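Visit report: Lendholm surfaces plant and showroom, Dikstead

The visit took place on Tue 21 April and covered the slab store, the cutting hall and the showroom. The purpose was to compare edge finishes and lead times before the Vavlow kitchens are specified.

Slabs are stored upright on steel racks, sorted by thickness and then by lot. Lot numbers are chalked on the back face as well as printed on the label, a practice adopted in March after labels came off in the wash bay. Cutting is done on two bridge saws. The older one is kept for straight runs and the newer one handles sink openings and miters. Water from both goes through a settling tank and is reused – the sludge is pressed and collected every 10 days.

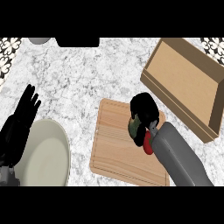

Rendered view: marble countertop with soft gray veining, patterned tile floor at the corners.

Veining direction has to be agreed before cutting. On runs with a joint, Lendholm lays the pieces out dry and sends the customer a layout for signature. Changes after that point are charged. Quoted lead time is 6 weeks from signature, or 3 for pieces without cutouts.

The Yau edge profile was only available as a short sample. It chips less than a square edge but shows polish marks under side lighting. A full-length piece has been requested.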